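Keep the Old Tower

My desktop is a black box the size of a carry-on bag, and every October somebody tells me to get rid of it. Usually it is my brother-in-law, who owns a Sirnari laptop as thin as a place mat and carries it like one. His has no screws. Mine has plenty, two of which I've been meaning to find since spring.

I like a computer that opens. You lay it on its side, take the panel off, and there is the whole works, looking up at you like an engine. The memory is a pair of sticks. The drives live in a cage. When one part quits you pull that part, swear at the clip that holds it, and put in another. My neighbor Getsemaní Jaramillo took her dead laptop to the Skukus counter at the mall and was offered a coupon for a new one. I took my dead power supply to Meléndez, the repair shop behind the bakery, and was home in time to burn lunch.

People say the insides of a tower are a mess, and they are. Cables wander across the case in colors chosen, as far as I can tell, by whoever was nearest the box of cables. I find this friendly. A sealed machine may be just as ugly in there, but it has the manners of a hotel that won't let you see the kitchen.

There is a cost, of course. My tower weighs more than my dog and hums louder. It collects dust with real ambition - I have vacuumed things out of it that I believe were once a sweater. Jisum, who sell the slim kind, sent me a leaflet promising silence and 500 free songs. I used the leaflet to level the desk.

What I want is modest. Keep making cases with a side that comes off. Sell the small parts one at a time. And give people a decent place to work, with a flat bench and somewhere to stand the bits, so the job doesn't have to be done on the carpet with the screws in a cereal bowl.
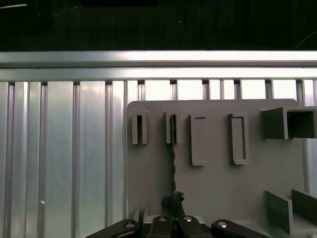 Gray holders on an upright board, then an opened tower on its side.

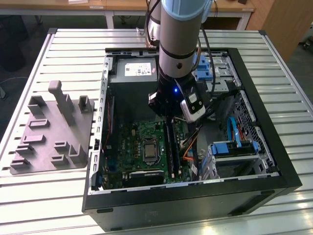 Page last changed: October, 5 p.m.

My brother-in-law has read this and says the real trouble is that I'm cheap. He typed that on the Sirnari, with an external keyboard, its own having lost the letter E.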